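A Visit to the Robot Club in Clarnby

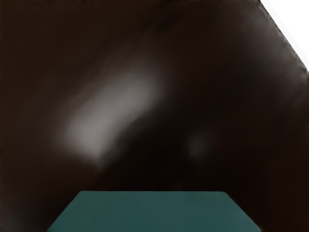 School visits

It was raining when I came to Clarnby, and I had written down the wrong door. The technical school has two buildings on both sides of the same yard, and the robot club meets in the older one, on the second floor, behind the drawing room. I walked through a class of girls drawing a pump in section before somebody took pity on me and showed me the stairs.

I teach mechanics to students of fifteen to seventeen years in Kososby, and for a long time I have wanted to start a club of this kind. Our school has money for computers but it does not have money for robot arms. So when I heard that the club in Clarnby makes most of its work in simulation, I asked for permission to sit in the corner for one afternoon. Their open day was on 12 Oct 2019 and they told me to come then, with the parents.

The club is led by Tymofii Mykhailiuk. He worked before in a factory for packing machines and he still speaks about "the line" when he means the students. He is a calm man. In the whole afternoon I heard him raise his voice one time, when a boy wanted to delete a folder that belonged to another team.

The club has 20 members and they are divided in teams. Each team has its own robot in the simulator, and every team must solve the same task before the competition in Cullinane. The task this year has the name Trukon. The arm must come down to an object, close the gripper on it, lift it and place it on a marked area. The judges change the object and its position, so a program which knows only one position is of no use.

First we saw the work on the big screen. The team near the window was checking the view of the simulated camera when the gripper comes very near to the object. At this distance the picture is almost only one dark brown, nearly black surface with a pale shine on it, and a piece of the gripper in teal at the bottom. A mother behind me asked if the projector was broken. The students were happy with this question and they explained for a long time, all together, so that I understood perhaps half.

What I understood is this. Their program looks for the outline of the object. From far away the outline is easy. When the arm comes close, the outline goes out of the view and only one straight side stays in a corner, with white behind it. The program then has very little to hold on to. Worse, it can take the shine for a thing. A reflection has no hard border, but the first version of their program did not care much about borders, it looked only for light places on dark ground. In one test last month it sent the arm to grasp the light.

The team had two opinions about how to repair this. One girl wanted to make the last part of the movement blind: the program decides where the object is from a greater distance, remembers it, and then goes down without looking. Her teammate did not like it, he said that in the competition the object can be pushed a little by the fingers and then the remembered position is false. He wanted to keep the camera until the end and to ignore everything that has no sharp edge. They had both versions on the computer. Mr. Mykhailiuk did not say which one is better. He asked them to run each version the same number of times and write the results on paper, with the date and the name of the person who started the test.

I found this paper the most useful thing I saw that day. It is a simple table, printed on both sides, and it hangs on a nail beside each computer. The blind version had 62 tests on it already, many more than the other, and the boy complained that this was not fair, his version was younger. They agreed that he may use the computer first until he has the same.

In the pause there was tea and a cake with plums, and the parents could ask questions. One father wanted to know why they do not use a real arm. The answer was very practical. The school owns one arm, it is old, and when it hits the table the repair takes weeks. In the simulator the arm can hit the table all afternoon. Only a team whose program has passed an agreed check may go to the real arm, and then with Mr. Mykhailiuk beside the stop button. On the open day we did not see the real arm move. It was waiting for a cable.

I asked him later what he would do differently if he began again. He thought about it and said he would change the lamps in the simulated room much earlier. In the first year everything was lit softly and evenly, all objects were without shine, and the students had beautiful results. Then they came to Cullinane, where the objects had a glossy paint, and they did not get one point. Now the students must move the lamp and change the surface before a test is accepted. He also said he would buy better chairs.

For colleagues who think about a similar club, I write down what I asked and what I was told:

The club meets one time a week for 4 hours, with one pause. New members work the first month in pairs with an older member and do not write their own program yet.
The computers are the normal ones of the school. The simulator runs slowly on them when the camera picture is large, so the students make the picture small for tests and large only for looking.
Parents pay the bus to the competition. The school pays the rest.
It is not necessary that the students can program before. It helps much more if they can wait.

The last sentence is from Mr. Mykhailiuk and I give it as he said it.

I stayed until the end and helped to carry the cups. The team near the window was still at the computer with their coats on, and the boy was writing in his table. I have asked our director for one room and one afternoon in the week from next term. She wants to see a plan on two pages, and I have now the first page.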